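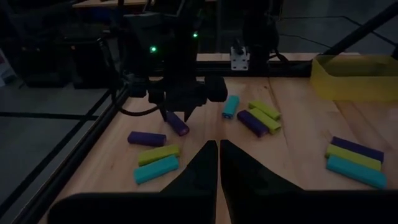

Pellusel two-arm bench set, seen from one of the wrists. Blocks in purple, yellow-green and teal.

Pellusel Bench Set (two arms, frame and grippers)
£2,515 complete, or £2,276 without the table top
Sold by Standgate. Page updated July 17, 2018

I get more emails about this set than anything else we sell, and most of them are really about money, so I've put the money bits first.

The full price gets you both arms, both grippers, the black frame with its rails, and the wooden top. If you've already got a decent top, take the cheaper version and bolt the frame to yours (send me the measurements first, please, I'd much rather check than have you drilling twice). Lurdes Esteves went that way in April with an old kitchen worktop and she's very pleased with it.

What isn't in the price: a computer, bins, and anything to pick up. Put by around £150 for the odds and ends — power strips, cable ties, a spare set of fingertips. You'll want the spare fingertips! They're the part people wear out first, especially while they're still learning how hard to squeeze.

Delivery is 6 weeks from order. Abílio Cunha packs every set himself and he won't be hurried, so if your grant money has to be spent by a certain date, tell us early and we'll invoice ahead.
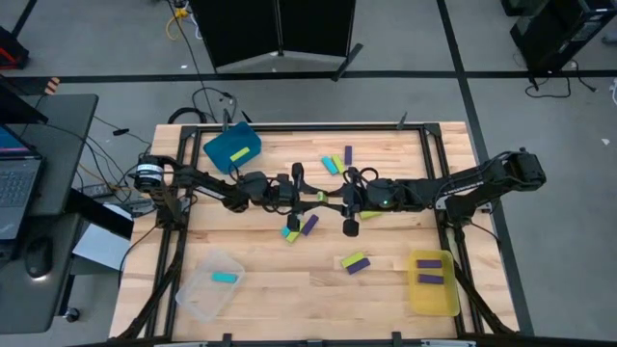 Both arms over the middle of the table, with a blue-teal bin, a clear bin and a yellow tray for sorting into.

Now, space. People measure the table and forget everything else. The arms mount on opposite side rails and face each other, so you need to be able to get at both sides, and you'll want a desk close by for the laptop. The cables run down the legs and they do end up on the floor, so think about where you'll be walking before you decide where the thing goes. I'd leave a metre clear on every side if you can.

For a first job I always suggest sorting coloured blocks into bins. Foam ones are cheap and light, and you can make the task harder by pushing them up against each other or standing one on its end. Any plastic tubs will do for the bins.

Two add-ons people ask about:

Zoremeo wrist camera kit, £1,000 for the pair. Pricey, I know. You can leave it for next year's budget, as it fits on afterwards with four screws a side.

Cheng rail clamps, £38 each. Handy if you keep moving the arms about, otherwise I wouldn't bother.

We take purchase orders from schools and universities. Ask for Sewwandi Munshi for a written quote, or me if you're still at the "would it even fit through the door" stage. Spare parts are on their own page.

Laurinda Pacheco, Standgate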